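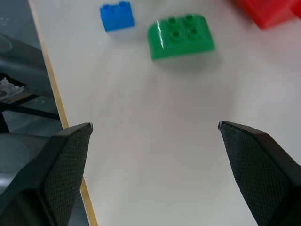
Gripper open over the white tabletop.

Week 5: Reading a Used Car Listing

Okay, last time we got through titles and liens, so you should have the Wimow worksheet filled in up to page 2. Bring it back if you haven't turned it in! Today we're on the listing itself, meaning the text the dealer puts online, and I want you to get a little suspicious (in a good way) about what each line is doing.

Start with the trim name. I always do this first because a trim name tells you what should be standard, and then you can check what the seller is bragging about. If heated seats come on every car in that trim, they shouldn't be adding anything to the price. I see this all the time with the lots out on the Fomenberg road. You get a list of 28 features and most of them came on the base car anyway!

Next, mileage. Look at it together with the age, please. A five-year-old car with 49,000 miles on it has had a pretty ordinary life. The same car with very low miles might be great, or it might have sat in a driveway all that time, so ask about the tires, the battery and the fluids. Tires have a date code on the sidewall, four digits, week then year. Go read the ones on your own car tonight, you'll probably be surprised.

Words to circle when you see them:
"Certified" - certified by whom? The manufacturer, or the dealer's own program? Get the paperwork and read what it covers.
"One owner" - could be a rental company. That counts as one owner too.
"Loaded" - means whatever the writer wants it to mean. Skip it.
"Priced to sell" - so is everything else on the lot.
"As is" - read this one twice. Then read the window sticker.

Fees! Somebody asked about these in January and I gave a rushed answer, so let me try again. The advertised price usually leaves out tax, title and registration, and it may leave out a documentation fee as well. Ask for the out-the-door price in writing before you drive over. In the Bélanger listing (second page of your packet) the doc fee is in the small print at the very bottom, under the hours. Find it and underline it.

For next class: pick 2 listings for the same model and year, one from a dealer and one from a private seller. Fill in the Plurkton comparison sheet for both, and leave the "my offer" box blank, we'll do that part together. Print the listings out if you can, they have a habit of disappearing once the car sells.

Handout revised June 6, 2018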